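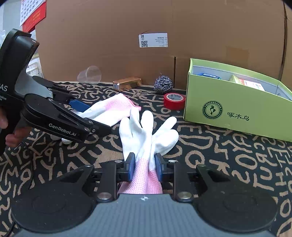

I stopped buying bread in March. The bakery on Crenshaw had raised the price of its plain loaf again, and I had a bag of rye flour in the cupboard that needed using.

The first loaves were poor. I was working from a recipe Eun-seong Moon wrote out for me years ago, back when we shared a kitchen, and her handwriting is hard to read. I took her water figure for 400 grams and got something closer to batter. When I finally called to ask, she said she always went by feel and had probably guessed at the number anyway.

So I dropped it to 350, using 400 grams of white flour and 50 of rye, and that has been my loaf ever since. Two teaspoons of salt is too much. One and a half is fine. I mix it before bed, leave it on the counter with a plate over the bowl, and bake it in the morning in the old iron pot.

The crust took longer to sort out. My oven runs cool – it always has – and the bottom would come out pale while the top was nearly black. Moving the rack down a notch fixed most of that. Taking the lid off later fixed the rest.

I still buy a loaf now and then, mostly when people are coming over and I forgot to start one the night before. It tastes saltier than I remember. Next I want to try seeds, if I can find a bag smaller than the ones at the feed store.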